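From: Loukia Giannakopoulos
To: cell-planning list
Subject: Re: [cell-planning] gripper budget, second round

Fergal Keogh wrote:
> Can someone confirm what we are asking for before August? I have
> 2 arms on the sheet and 38 sets of finger pads, but no line for
> simulation. Gako wants a purchase order before they hold the price.

Fergal,

The two arms stand. The pads stand too, though I would split that order and take half now. We don't know yet which pad width we'll settle on, and Gako does not take back opened packs.

Simulation needs its own line. We have been running it on Cillian's desktop, and he needs that machine back for the Brernar work. What I'd like is one workstation with a decent graphics card, bought on the same order as the arms so it clears approval once.

The case for it is the small parts. Boxes and bottles we can plan on paper. Toy figures we can't – the hair, arms and braids all stick out at different angles, and where the fingers close matters a lot. Working through grasps like the one below in simulation costs us nothing in pads. 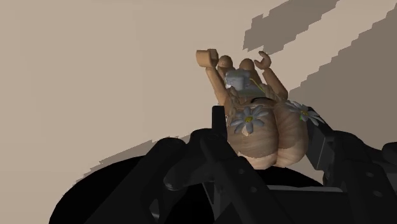
Colm Lynch asked whether the workstation could wait until the arms are in and paid for. His worry is that the Mazandarani quote leaves out mounting plates and cabling, and that we'll come up short on those if the money goes to a computer first.

I'd rather not wait. The arms have a long lead time and we could use those weeks to choose the pads. Colm is right about the plates, though, so please add a line for them and mark it as an estimate until Mazandarani sends a revised quote.

On the parts themselves, the test list is now 188 items. Dymphna has it sorted by size and will post it here. We don't need to buy all of them this year.

Still open: the service contract. Brondaris offers one that covers both arms, but I haven't seen the terms. Fergal, if you have them, send them around.

Loukia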